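餐厅及休息区自动化项目进展：Prikwood 门店转入第二阶段

运营部、人力资源部联合供稿
2026年2月

Flenside 在 Prikwood 门店开展的桌面整理自动化项目已完成第一阶段工作，经管理层批准转入第二阶段。现将项目进展、岗位调整安排及员工意见的处理情况通报如下。

第一阶段的任务是由门店员工使用手持夹爪完成日常桌面作业，同步记录操作过程，供设备供应方 Dehghan 训练后续投入使用的移动机械臂。记录工作全部在门店现场进行，未另设模拟场地。项目组在立项时曾比较过两种做法，一种是在供应方的实验室内搭建样板间，由专业人员操作；另一种是由熟悉本店布置的员工在真实桌位上操作。门店桌面物品种类较杂，瓶、杯、纸巾盒、菜单、杯垫的摆放又常随客人使用而变动，样板间难以覆盖，最终采用后一种做法。

截至本期截稿，门店提交的有效操作记录共1,212条，内容包括瓶装饮品的取放、杯具归位、菜单收取、纸巾盒移位和杯垫更换等。全部记录由名为 Zatport 的管理系统统一登记，每条记录注明作业类别、桌位编号和班次，不登记操作人姓名。供应方按周反馈记录质量，凡物品滑落、夹持位置偏离或动作中断的，单独归类保存，不计入有效数量，也不影响操作人的工时核算。

一、现阶段设备的实际用途

部分员工来信询问，店内何时会出现自主行走的机器人。现就此说明：第一阶段使用的均为手持工具，由员工握持和控制，工具本身不会自行移动。第二阶段将引入一台移动机械臂，仅在非营业时段运行，作业范围限于休息区的低桌和沙发周边，内容限于将瓶、杯及纸质物品移至指定位置。端送热饮、接触客人随身物品、处理破碎玻璃等作业不在范围之内，今后如拟扩大范围，须另行报批，并提前告知门店全体员工。

移动机械臂运行期间，现场须有一名经过培训的员工值守。值守员工可随时按下停止按钮，停止后无须说明理由即可结束当次运行，但应在交接簿上注明时间和桌位。值守时间计入正常工时，不得以设备已可自行作业为由安排员工同时兼顾收银或接待。

二、岗位与工时的变化

第一阶段开始以前，休息区的桌面整理由各班次员工在服务间隙完成，没有单独的工时记录。开展记录工作后，门店首次取得了这项作业的分项工时。数据显示，桌面整理占用的时间集中在午后和闭店前两个时段，其中闭店前的整理经常超出排班时间，超出部分过去多由当班员工自行消化。人力资源部认为，无论自动化设备日后是否投入使用，这一情况都应当先行纠正。自第二阶段起，闭店整理单独列入排班表，超出时间按加班核算。

关于人员编制，管理层的决定是：第二阶段期间，Prikwood 门店不因本项目减少岗位，不降低合同工时，不以参与或不参与记录工作作为考核依据。新增两类工作内容，一类为设备值守，一类为记录复核。上述工作由现有员工自愿申请，完成培训后按班次领取技能津贴。津贴标准已在门店公告栏张贴，员工亦可向人力资源部索取书面文本。

须同时说明的是，不减少岗位的承诺仅覆盖第二阶段。第二阶段结束后，管理层将根据运行情况重新评估休息区的人员配置，评估结论作出前会征求员工代表的书面意见。运营部目前没有更长时间的编制方案，也不宜就此作出超出现有决定的表述。

三、培训与劳动保护

参与记录工作的员工须先完成四个课时的培训，内容为夹爪的握持姿势、开合力度的控制、瓶身与杯身的夹持位置以及记录的开始与结束操作。第一批培训中，学员反映最集中的问题是手腕疲劳。手持夹爪的重心偏前，长时间平举时腕部负担较大，身材较矮的员工在较高的餐桌上操作尤为吃力。项目组据此作出以下调整：每次连续操作后安排休息；餐桌与低桌的记录任务交替进行；有腕部或肩部旧伤的员工不安排握持操作，可改任复核。供应方已同意在下一批工具中改进手柄，具体到货时间待定。

复核岗位的设置在立项时未被充分考虑。第一阶段初期，复核由供应方远程完成，经常将正确的操作判为错误。例如，本店要求瓶身标签一面朝向座位，员工放下瓶子前会略作转动，远程复核人员不了解这一要求，将其认定为多余动作并予剔除。改由门店员工复核后，此类误判明显减少。运营部已将本店的摆台规则整理成册，其中涉及瓶、杯、菜单相对位置的条目由员工逐条核对，今后由门店负责更新。

四、影像与隐私

手持夹爪附有摄像装置，记录时会拍到周围环境。休息区与用餐区相连，画面中可能出现远处就座或站立的人。项目组要求，记录开始前须在入口处摆放告知牌；记录不采集声音；交付供应方之前，画面中可辨认的面部须作模糊处理。员工如不愿被拍入，可在班前告知值班负责人，当班记录改在其他桌位进行，或者暂停。

客人提出异议的，应立即停止记录，并删除相应片段，不得劝说客人同意。删除操作由值班负责人在 Zatport 中完成，系统保留删除时间，不保留画面。供应方对记录的使用限于合同约定的训练用途，不得转交第三方，合同终止后须提交销毁证明。

五、瓶装物品的夹持

在各类物品中，瓶装物品的作业要求较为细致。透明瓶身在灯光下反光明显，瓶内液体的多少又影响重心，夹持过高容易倾倒，夹持过低则可能碰到旁边的杯子和吸管。经员工与供应方共同试验，现行做法为两指从瓶身两侧同时合拢，瓶身保持直立，离开桌面后稍作停顿再行移动。休息区低桌旁设有沙发和单人椅，操作时还应留意椅背和扶手，避免夹爪在转向时与之碰撞。

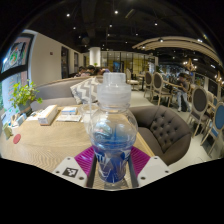 有员工来信认为，桌面整理看似简单，却是当班人员了解客人需要的主要机会，收走一只杯子时顺便问一句是否续水，往往比事后回访更有用。来信担心，如果这项作业逐步交由设备完成，员工与客人接触的时间会随之减少，新入职员工也会失去熟悉常客习惯的途径。来信还提出，记录工作由一线员工完成，所形成的经验最终进入供应方的产品，公司应当说明员工能从中得到什么，仅以津贴作为回报并不充分。

运营部和人力资源部对上述意见答复如下。

关于与客人的接触，第二阶段的设备只在非营业时段运行，营业期间的桌面服务仍由员工承担，现行服务流程不作改动。来信所述续水、询问等环节将补充写入服务手册，作为独立的服务内容，不再附属于收桌作业。新入职员工的带教安排中，相应增加在休息区随班的时间。

关于员工经验的使用，公司与 Dehghan 签订的合同目前只约定了记录的用途和保管责任，没有涉及员工署名或收益分配。公司已就此向供应方提出补充协商，议题包括在产品说明中注明参与门店，以及在后续采购中给予价格减让，并将减让所得用于员工培训。协商尚未形成结果，有进展时将在本刊通报。

六、后续安排

第二阶段计划持续至6月。除 Prikwood 外，Flenside 旗下其余门店暂不引入同类设备，仅派员观摩学习。观摩人员不参与操作，也不进入记录区域。

本项目的意见征集已收到书面意见逾110份，内容涉及排班、津贴、劳动保护、隐私和服务质量等方面。两部门将意见归并为五类，逐类答复，答复文本存放于员工休息室，供查阅和抄录。未署名的意见与署名意见同样处理。对答复不满意的，可再次提交，由人力资源部约请当面沟通，沟通时间计入工时。

设备值守和记录复核岗位的报名表可在门店办公室领取，填写后交回即可。因排班原因无法参加首批培训的员工，可在报名表备注栏写明可参加的班次，人力资源部将据此安排补训。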